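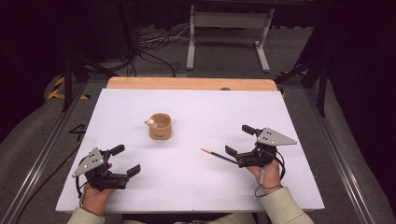
第三讲 桌面文具的归位:笔与笔筒

课程:居家与办公收纳基础
讲义整理:Loredana Piras
修订:2018年10月21日

3.1 术语
工作面:书写和取放物品的水平区域,可以是桌面本身,也可以是铺在桌上的垫板。
容器:开口朝上、供细长物品竖直存放的筒或杯。
归位:物品由平放状态转入容器,并保持稳定。

3.2 工作面
浅色垫板与深色笔杆对比明显,便于检查遗留物品。白板面放在木桌上时,四角应全部落在桌面以内,不得悬空。垫板表面光滑,圆杆铅笔易滚动,六角杆较稳定。

3.3 容器的选择
(1)高度。筒高以笔长的一半左右为宜。矮筒取笔方便,但长笔重心偏高,容易带倒容器。
(2)口径。口径过大时笔杆倾斜角增大,单支存放尤其明显。
(3)材质。纸质容器自重小,空置时轻碰即移位,可在底部加垫片配重。纸质容器不宜接触湿笔刷。
(4)装饰。筒沿带动物头像等凸起装饰的,装饰一侧应背向取笔方向,以免刮碰。装饰不计入有效筒高。

3.4 铅笔的放置方向
带金属箍的铅笔,箍端与削尖端须区分。本课程规定尖端朝上,箍端朝下,理由是笔芯不受冲击,且可直接辨认硬度和磨损。儿童使用的桌面改为尖端朝下。

3.5 操作步骤
a. 将容器置于工作面中部偏后,确认底面贴平。
b. 握持笔杆中段偏上,提起后转为竖直。
c. 笔杆对准筒口中心,下放至触底再松开。
d. 容器有晃动时,另一手扶住筒身下部,不扶筒沿。

3.6 常见错误
松手过早,笔杆下落撞击筒底。
从侧面斜插,推动容器滑移。
握持点过低,手指先碰到筒沿。

3.7 练习
练习一:单支铅笔归位,连续10次,记录容器倾倒次数。
练习二:改变铅笔的初始朝向,重复练习一,比较两组结果。
练习三:测量自用笔筒的高度和口径,对照3.3写出评价,不超过400字。

练习记录交Garba Obi,迟交者在下一讲开始前补交。

参考:本课程讲义第二讲“抽屉分隔”,第51页附表。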